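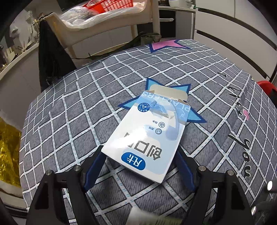 Plasters, transparent and waterproof, box of 20

Robles Home & Travel Supplies
Section: First aid > Plasters and dressings
Item no. 354

Small box of everyday plasters for minor cuts, grazes and blisters. Sold singly or in a pack of 6 boxes.

About this item

We have stocked these at the Brillbridge shop since March and they have now been added to the website. The box is white and pale blue card, printed mostly in Chinese, with the word PLASTERS in large white letters on a light blue band. The large dark blue characters on the face (创口贴) are the Chinese for adhesive plaster. The two small round marks above them read 透明, transparent, and 防水, waterproof. Customers have asked us what these say, so we have put it here.

There is a clear plastic window in the face of the box. The end flap is plain card on the inside and folds back to open. It can be tucked in again afterwards, but if the box is going in a handbag or a rucksack we suggest a rubber band or a small zip bag, as the flap works loose with a lot of handling.

The plasters are see-through when on the skin, so they show less than a fabric plaster on hands and faces. They will stand up to hand washing and a shower if put on properly. For a long swim, take a spare.

Details

Contents: 20 plasters, one size
Type: transparent, waterproof
Wrapping: each plaster in its own sterile wrapper
Box: printed card with clear window
Language on box: Chinese, with some English
Suitable for: minor cuts, grazes, small blisters

How to use

Wash your hands. Clean the cut with water and pat the skin around it dry. Open the wrapper and peel back the backing on one side, keeping your fingers off the pad. Place the pad over the cut, press that side down, then peel off the other side and press that down too. Smooth the edges with a fingertip for a few seconds. On knuckles, bend the finger slightly first.

Change the plaster every day, or sooner if the pad gets wet or dirty. To take it off, lift one corner and pull slowly along the skin. Warm water helps if it is stuck to hairs.

Please note

Do not use on deep wounds, burns, animal bites or anything that will not stop bleeding. Get medical help for those. Stop using the plasters if the skin turns red or itchy underneath. Do not use if the wrapper is torn. Keep away from small children. For single use only.

Hand creams and sun cream stop the plaster sticking. Put the plaster on first and the cream round it.

Storage

Keep the box somewhere cool and dry, out of direct sun. A bedroom drawer or kitchen cupboard is fine. A car glovebox is not a good place in summer, as heat softens the glue. The use-by date is printed on each box, and we do not send out boxes with less than a year left.

Buying

Single box: 77p
Pack of 6 boxes: £4.30

Orders placed before noon are packed the same day at our Fludville store room. A single box goes through a normal letterbox. The pack of 6 is sent as a small parcel. Schools, clubs and holiday lets can ask for a trade price on larger orders. We hold roughly 900 boxes at a time, and the item page will say so if we run out.

Unopened boxes can be returned within 30 days. We cannot take back boxes that have been opened, even if all the plasters are still inside.

Often bought with this

Flodulik first aid pouch, small. Holds two of these boxes, a roll of tape and a pair of scissors.
Flodulik cleansing wipes, pocket pack.
Fabric plaster strip, cut to length. Better for elbows and heels, where a longer plaster is needed.

Questions about this item can be sent through the contact form. Please give the item number.

Page last updated 20 August 2024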